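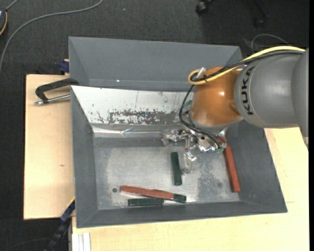

It should be called a shaking table, one early commenter on the draft of this page wrote, given how much of the week goes into stopping it from shaking. The Fustcombe cell is a bin-picking workstation built around a KUKA arm and a metal-floored bin of colored blocks. It is maintained by the Perine workshop, which has yet to win an argument with it.

Setup

The bin sits on pale wooden boards and is held in place with clamps. An earlier mount, supplied by Kitier, was bolted down properly and lasted until January, when the bin had to move by the width of a thumb. Clamps have been considered permanent ever since.

The yellow and black cables run along the outside of the arm and are tied together near the orange joint. Enough slack must be left for the joint to turn. The manual puts this at "sufficient," a unit not otherwise defined.

Maintenance

Clamps are checked every 900 picks and the gripper fingers every 3,000. Worn fingers are changed in pairs, a job that takes nearly 2 hours, most of it spent on the second screw. After any change the bin position is taught again from its corners.

Scratches on the bin floor are left alone. The Mocanu procedure, an older set of notes still taped inside the cabinet door, recommends polishing them out. It was tried, and the vision software began reporting blocks in the reflections. Page last revised May 27, 2018.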